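Path-following trials move outdoors

The Ollimer group has finished the first outdoor round of its path-following work, and Dinesh Roy has sent in these notes for members who asked how it was going.

The method is simple enough to describe. The robot is given no map. It looks ahead, sorts the ground into places it can travel and places it can't, and steers for the middle of what is left. Until now all of the training pictures had come from paved walks at Tumside, where the edges are clear and the colour hardly changes. Unpaved tracks are harder. Sand runs into dry grass with no line between them, and strong sun makes the ground very pale.

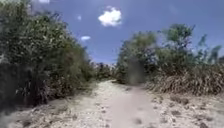
Rodrigo Rivas labelled 798 new pictures by hand, marking only the ground and leaving everything else alone. The first version, trained on the paved walks, kept treating shade from the bushes as an edge and steered away from it. After retraining on the new set it held its line through shade on most runs, and the number of stops fell from 3 in every 200 metres to 2. That is a smaller gain than the group had hoped for.

Bends are still the weak point. When the track goes out of sight behind a tree, the planner has very little ground to work with and tends to slow down early. Dinesh has tried letting it remember the last few seconds of track - a change first suggested at the Skevthorpe meeting - and the early results look better on gentle curves than on sharp ones.

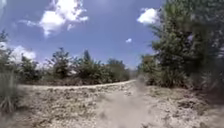

Loose stones cause a different sort of trouble, as the method has no idea of roughness and will pick a coarse patch as readily as a smooth one. Rodrigo is adding a second label for rough ground and expects to have it ready by December. The labelled pictures will go on the Gatchalian server once they have been checked. Anyone wanting an early copy should write to Dinesh.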